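Binness Packing Cell: Operator Guide
Section 4. Start of Shift at the Bautista Bench
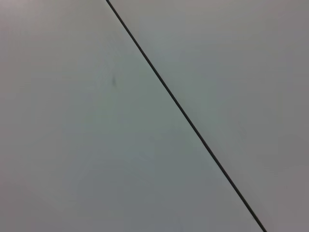
Figure 4-1. Joint between two work surfaces, wrist camera view. Small dark smudge to the left of the joint.

The arm now does the sorting that operators at Braltville used to do by hand. Your job at this station is surface checks, restarts and rejects. Operators who moved over from hand sorting keep their line position and break schedule.

1. Press HOLD and wait for the amber light.
2. Clear all parts and trays from both surfaces.
3. Open the wrist view on the Gada panel. Look along the full length of the joint.
4. Wipe off marks with a dry cloth. If a mark stays, enter it in the surface log.
5. Press SET ZERO, then RELEASE.

CAUTION: Do not reach over the bench while the light is green.

Note: The cell stops by itself every 400 cycles for a surface check. Nearly 1,000 cycles is normal for one shift. Do not skip a stop to catch up. Cycle counts are not used in operator reviews.

If the arm stops twice in a row at the joint, leave it on HOLD and call Jerome Cruzado. For questions on job changes or retraining, see Marijke Smits.

Revised January 2019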